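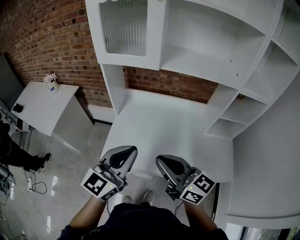
Exposed ceiling

An exposed ceiling is one in which the underside of the roof or floor above is left in view, along with its pipes, ducts and cables. It is common in shops, offices and workshops, and in old factories turned to new uses.

The underside is often corrugated metal decking, laid over steel beams and painted in one colour. White reflects the most light, while black or dark grey makes the pipework harder to notice. 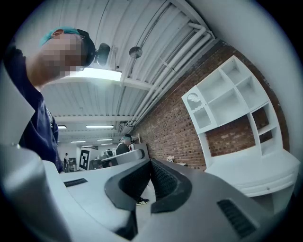

White corrugated decking with pipes and a black spotlight

Leaving out a hung ceiling adds height and makes repairs easier, but sound carries further. Felt panels or sprayed coatings are used to soften echoes - mostly in rooms with concrete floors. 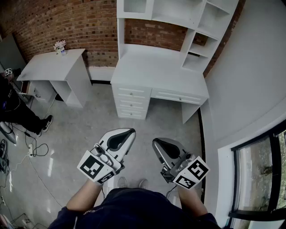

Heating costs can also rise, as warm air gathers out of reach. Slow-turning fans are sometimes fitted to push it back down. Dust settles on ducts and cable trays, and these need cleaning from time to time.

See also: Dropped ceiling, Open-plan office, Steel deck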